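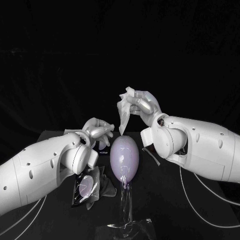

Figure 1. Lavender balloon, knotted end down, with clear plastic film held over the top.

Party and Event Craft, Unit 4: Balloons and Wrapping
Jatelville Adult Learning Center
Handout for Wednesday, January 7, 2026

Read this before class. Bring scissors, a roll of clear tape and a soft tape measure. Balloons and film are in the supply cabinet, and the ribbon is on the shelf next to it.

1. The shape of a latex balloon

A standard latex balloon isn't a sphere. Filled to a normal size, it is egg-shaped, wide at the crown and narrower toward the neck. The balloon in Figure 1 shows this well. When we talk about the "top" in this unit we mean the wide end, even if the balloon is lying on its side.

Overfilling pushes air into the neck and gives a pear shape. If you see that, let some air out before you tie. A slightly soft balloon is easier to wrap and lasts longer on a table.

2. Sizing

Measure around the widest part. For the table pieces we use 64 cm. The large entry pieces are 105 cm and need the heavier balloons from the Besport box. Please don't use the Besport balloons for table work — we only have one box until July.

Write your measurement on the worksheet each time. Two balloons filled by eye rarely match, and the difference shows once they are side by side.

3. Film

Clear film goes over the crown first and is gathered at the neck. Cut a square, open it out fully, and lower the middle of it onto the top of the balloon. Smooth downward with flat hands. Keep rings and long nails away from the latex.

Film that has been bunched up holds its creases. Small wrinkles near the neck are fine, as the ribbon hides most of them. Wrinkles across the crown catch the light, and you should start again with a new sheet.

Film also clings to itself. If a sheet twists into a rope, lay it on the table and open it from one corner. Pulling on both ends makes it worse.

4. Work surface

Use a smooth table and wipe it down first. Grit will pop a balloon faster than scissors will. A dark surface is best for checking clear film, and pale colors such as lavender are easy to judge against it.

5. For next week

Finish three wrapped table pieces at 64 cm, all one color. Read the section on weights in the Dhillon booklet, pages 23 to 31. Worksheets go in the tray by the door.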